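Wanted: people with messy food cupboards (yes, you!)

I'm Wumpini, and I run the home pages of the Kiltstead newsletter, mostly from my own kitchen table. For the next few months I'm writing a series on larders, pantries and that one cupboard by the cooker where everything ends up, and I'd love some company. I'm looking for seven households in or near Kiltstead who'd let me come round, empty a shelf or two with them and put it all back in some sort of order.

You don't need a big kitchen. A single shelf is plenty – most of my own trouble is pasta, which never stands up the way it should and slides under everything else. A little two-tier riser does help, even an old one with a chip in the paint, and so does a nice bit of patterned contact paper (I'm a sucker for leaves and berries). 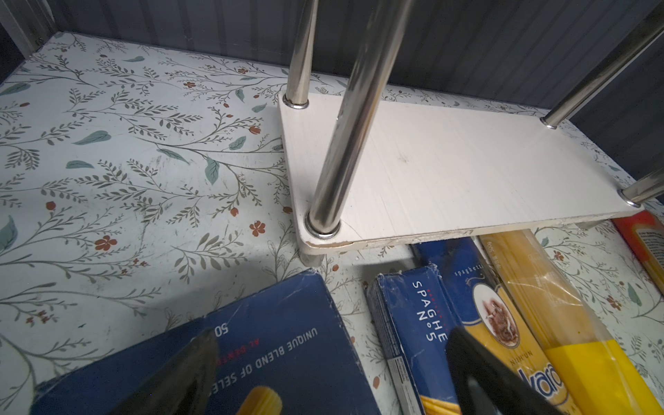 Kiltstead Household News – Issue 67 – page 30

What happens on the day? I come for two hours, we have a cup of tea, and then everything comes off the shelf. We check dates, wipe down, wonder why you own so much spaghetti and decide together what goes where. Please don't tidy up before I arrive! Open packets, battered boxes, bags held shut with a clothes peg, all very welcome.

I'll bring shelf liner, scissors and a couple of risers, and you keep whatever we use. There's also a £30 voucher for Laryea, the grocer's on the high street, as a thank you. I'd like to print a few lines about your shelf, first names only if you prefer.

Visits start in May, mornings or after 4pm. To put your name down, leave a note for me or Obed Essien at the Laryea counter with your phone number and a line or two about your worst shelf.

Wumpini Lamptey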